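Vitgate workshop notebook
3 Oct 2026
Tundness display: wire stand and soft hat, table layout

Purpose of the day: settle how the white wire stand sits on the light wooden table and how a soft hat should be put on it, so that the display notes can be finished. The stand is the Mäkelä pattern, ring base, two tiers. The Brarkel one is not covered in this entry.

Base

The base is a plain wire ring with straight spokes running in to a hub, and the upright rises from the hub. All the weight of the stand bears on the ring, so any twist in it shows up as rock. Check before loading: press on the ring at each spoke in turn and feel for lift on the far side. A stand that rocks goes back to the store. Do not bend it true on this table, the surface marks. 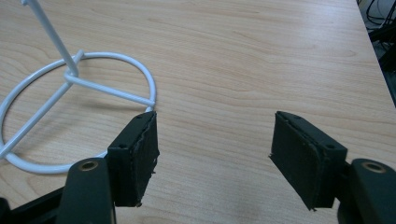
Stand base on the tabletop, ring and spokes.

White gloss on pale wood is poor for judging flatness by eye. The shadow under the wire is a better guide than the wire itself. Where the ring sits down properly the shadow closes up against it, and where it lifts there is a sliver of light between the two. Low side light makes this easier to read. Overhead light washes out the table grain and most of the shadow with it.

The joints want a look too. On this pattern they are small and the coating fills them, so a crack is easier to feel with a fingernail than to see. Run the nail round each one and note any sharp edge. Sharp edges pull threads.

Position

Stand to be kept well in from the table edge. The upper tier reaches further out than people expect when they are looking at the base, and a hat on an outer rod adds to that again. Working rule for now is 20 cm clear from the edge to the nearest part of the ring. Keep off the hole in the tabletop as well. A ring bridging the hole has no support there and the check above becomes meaningless.

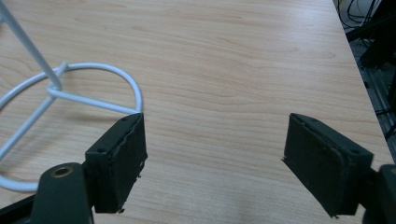 If the stand has to be moved, take it by the upright, low down, and lift. Sliding it drags the coated wire over the wood and will in time take the gloss off the underside of the ring. Empty it first. A single hat on one side is enough to make it turn in the hand.

Marking the position with tape was considered and left out. Tape shows on this surface and the residue attracts fluff from the hats. A paper template cut to the ring, laid down and then pulled away, does the same job. Template goes in the flat drawer with the others, labelled Tundness.

Hat

One pale soft hat used, no brim or stiffener to hold a shape. Sample weight 79 g. Put down on the table it rolls onto its side and the opening goes slack, which makes it awkward to pick up the right way round. Pick up by the crown for moving, then open the lower edge with the other hand before it goes near the stand. Creases are best shaken out in the air. Pressing them on the table only moves them.

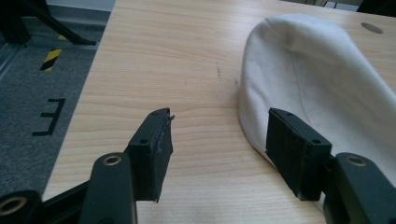
Loading the stand

Bring the hat in from above and to one side of the tier, opening downwards, and lower it over the end of the rod. Coming in level tends to push on the rod and shift the base. The tips are rounded and should not snag, but a seam can still catch, so turn the hat until the seam lies between rods.

Lower tier first. With the upper tier full there is little room to get a hand in underneath. Steady the upright while loading, and place the second hat opposite the first – the stand is light and shows any imbalance at once.

Limit left at 8 hats in total until the fit at the hub has been looked at. Open point: whether soft hats should go over one rod or be spread across two. Over one, the crown comes to a point after a day or so. Asked the supplier. 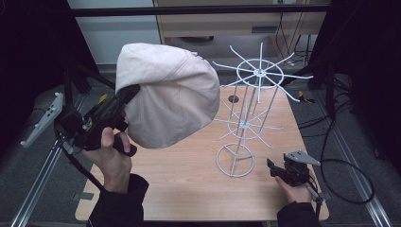

Mäkelä replied that two adjacent rods is the intended use for anything without a stiff crown, and that the lower tier was meant for gloves and scarves in the first place. They would still load it first, and they asked for the ring check to be repeated once the stand is full.

Notes to be changed to two rods. Ring check when full: to do, same table.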